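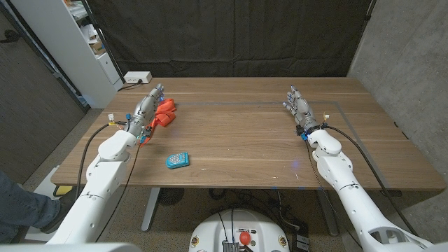 1/ I want to write down what happened with our left arm in September, because I searched for the same fault before and found almost nothing. Maybe it helps someone. It is a bit long, sorry.

2/ The set-up for those who don't follow me: two arms, two hands with fingers, one table. We are a small lab in Tarnby. The software that moves everything is called Kaltow, we wrote most of it ourselves, and the mistakes in it are also ours.

3/ The task was boring. Left hand takes a strap, lifts it, gives it to the right hand. We had done it many times in the weeks before. Soft things are difficult for the fingers, but they are not dangerous. So I thought.

4/ In the middle of the afternoon the left hand closed on the strap and did not open again. The arm did not know this. It continued with the plan and went to the handover point, and the right hand came to meet it.

5/ The right hand took the other end and the two arms began to pull against each other. Not fast. It was slow and very quiet, and that is why we were late to understand it. I believed for a moment that it was part of the motion.

6/ I pressed the stop after 14 seconds. I know the number from the log. In my memory it was three or four seconds, so please don't trust your memory when you write a report.

7/ Damage: 2 bent finger joints on the left hand and one wrist connector pulled half out of its socket. No person was hurt. My colleague was standing near the table, and he was closer than our own rule allows.

8/ Now the cause. The wrist connector carries the signal from the fingers. When the cable was pulled at a certain angle, the signal dropped for a very short time and came back. After it came back, the hand reported its last known position, "open", and it kept reporting this.

9/ Kaltow should notice a value that is not changing any more. There is a check for it. But the limit was set to 30 seconds, from the time when we tested only the arm with no hand on it. I had set this limit myself and I forgot it.

10/ Why was the cable pulled? It makes a big loop from the wrist and then hangs down to the floor. If the arm reaches to the far side of the table, the loop becomes tight. You can't see the problem when the arm is at rest. There it looks like plenty of cable.

11/ We measured it afterwards with the power off, moving the arm by hand. At the far corner there was nothing left, the connector was holding the whole weight of the cable. I felt quite stupid.

12/ What we changed. First, the cable is now clamped to the forearm, so the connector carries no load. We used a soft clamp from Marinescu, a small workshop here which makes parts for us. A cable tie is too hard, it cuts in when the wrist turns.

13/ Second, the limit for a frozen signal is now under a second, and it stops both arms, not only the one with the fault. Before, one arm could stop and the other would go on pulling. I still wonder how we lived with this.

14/ Third, a force limit during handover. If both hands hold the same thing and the force rises, both arms go soft and wait. It stops too often at the moment – a stiff strap is enough to trigger it – but I prefer this.

15/ Fourth, the rule about distance. We had it on paper only. Now there is a line on the floor and the person with the stop button does nothing else. No phone, no notes, no tidying the table.

16/ Somebody asked me if Nalex, who sold us the hands, is to blame. I don't think so. Their manual says that the cable must have support. It is on a page about cleaning, so we read it after the accident, but it is there.

17/ One thing I could not solve yet: how to tell a hand which is really open from a hand which only says it is open. Looking at the motor current helps a little, but with soft cloth the difference is tiny. If you have done this with a cheap sensor, please write to me.

18/ The bent joints are replaced and the handover runs again at half speed. I will post the force curves when I have cleaned them, the left one is very noisy.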